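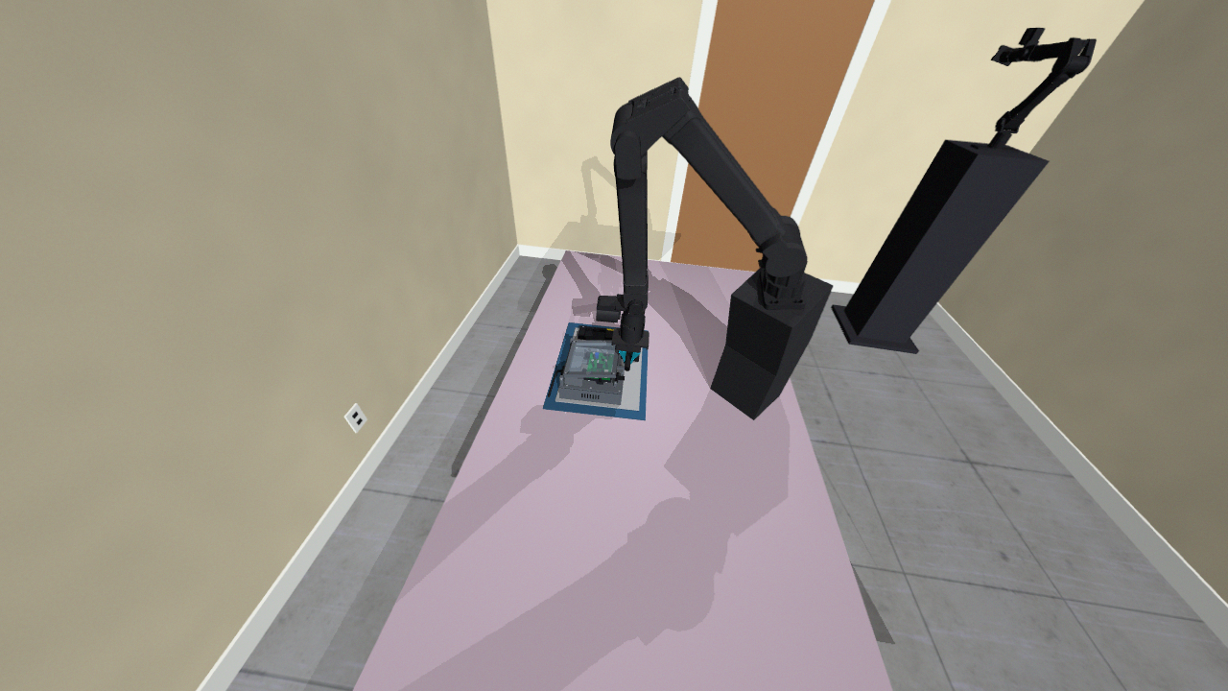 4. Evaluation of the Illudness workcell kit

4.1 What was tested

Illudness is sold by Clilska as a ready-made simulated workcell: room, table, arms, grippers, a handful of electronics fixtures, plus an episode recorder. License is per seat, per year. We had the January build on two seats. Everything below is from that build, no patches, default render settings unless noted. Log freeze was 21 January 2021.

The question was narrow. Can a small lab buy this kit and get usable fixture-handling episodes out of it without building its own scene? Not whether policies trained on it transfer to hardware. We did not test transfer.

Task set was our own, called Ackah, written on top of the kit's scripting layer. One arm, one fixture, one board-type part. Three stages - approach, close on the handle or frame, retract. Other arms in the room stay parked for the whole episode. We kept them in anyway, they come with the stock room and they matter for shadows and for background clutter.

4.2 Setup

Install went fine on the first machine. On the second the asset loader stopped on a missing mesh and had to be pointed at the folder by hand. The manual doesn't cover this; Clilska support answered the next morning with a one-line fix.

Arm model loads with joint limits and gripper limits already set. Gripper friction is a single number for both fingers. We would of liked one per finger, and a way to vary it between episodes from the config file. At present it needs a script edit and a reload.

Camera placement is the better part. Views are saved by name and can be called from the recorder, so one episode can be rendered again later from a new angle without re-running physics. We used this a lot. A wide view from the front of the table shows the whole cell and the parked arms but leaves the gripper small, and anything behind the wrist block is gone. 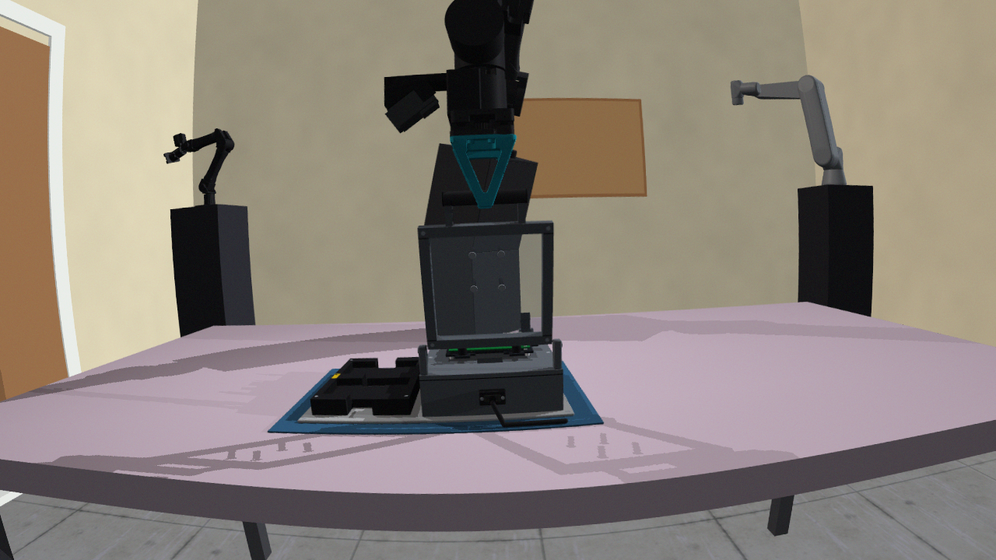

Re-rendering cost was low enough that we stopped worrying about picking the right view up front. Record once, decide later. The lens setting does need watching: the wide preset bends straight edges, and the distortion values are not written into the episode file. We added them to our own sidecar file.

4.3 Episodes

We ran 500 scripted episodes with the stock part positions and 200 more with the fixture pose shifted and turned. An episode counted as clean if it reached the end of the retract stage with no solver warning and no part passing through another. Of the 700, 41 were not clean. Most of those were in the shifted set, and most of those at the close stage, where the finger tips meet a thin bar at an angle. Contact there is jumpy. Halving the physics step made the warnings go away in the episodes we re-ran, at the price of a much slower run. We did not re-run all of them.

Start poses deserve a note. The kit's sampler draws them in joint space, so a small change in the numbers can put the gripper well off to one side. We swapped it for a sampler in tool space, held close over the handle, fingers open. It should ship that way.

Ernia, our baseline controller, was run on the same episodes with no tuning. It reads tool pose and fixture pose only, no pixels. It was there to check that the recorded poses agree with what the physics thinks is going on, and they do. One exception: gripper opening is logged one step late. Easy to correct once you know, but it should be in the docs.

4.4 Rendering

Shadows are hard to ignore in this room. Arm shadows fall long across the tabletop and onto the wall, and they move with the arm, so a pixel policy could pick up on them instead of the arm itself. The kit lets you move the light or soften it. It does not let you randomize it per episode from the config. Same complaint as friction, really. 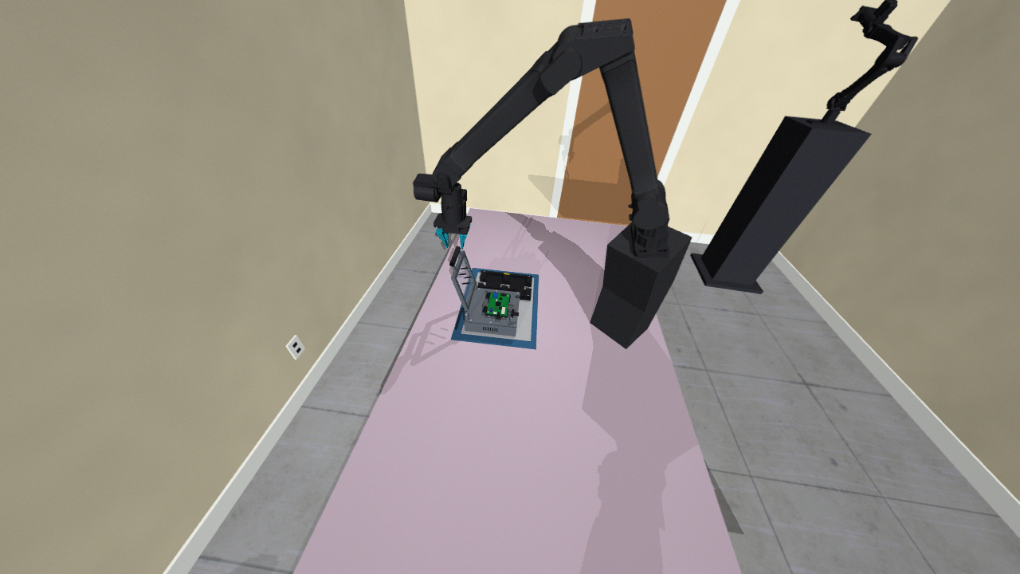

Irfan Siregar, reading a draft of this section, objected that fixed lighting is a fair default for a paid kit and that labs wanting random light will script it in any case. Fair point, and the script is short. Our view is still that teh people most likely to buy a ready-made room are the ones least likely to open the scripting layer.

Materials are plain. Matte arm, flat table color, little texture on the walls. Fine for pose work, thin for vision work. Transparent panels render well in most views but the depth channel treats them as solid, which we only caught after comparing depth and color side by side.

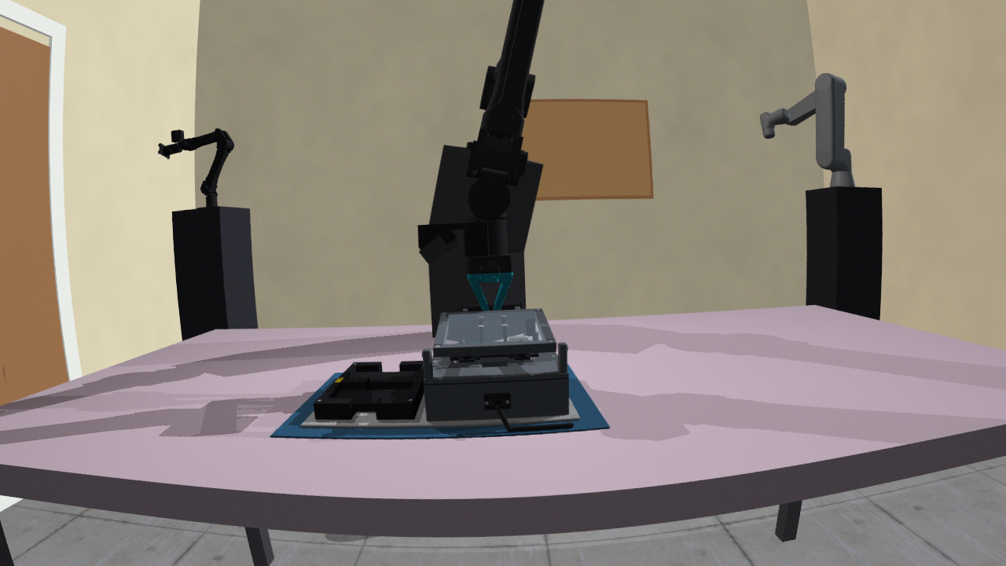
Figure 2. Workcell from the front of the table. Teal gripper above the gray frame on the black device, holder to its left, two further arms on pedestals behind.

4.5 Verdict on the kit

Usable as sold for scripted fixture work with pose input. Setup in a day. Named views and late rendering are worth most of the fee to us. For pixel input, budget time for light and friction scripts, and store lens values yourself.

Open items sent to Clilska: gripper log delay, loader path, depth through clear panels, config access to friction. The first is marked as fixed in their tracker, we have not seen the build. Iida Halonen holds the episode list and the sidecar format; both go out with the Ackah scripts.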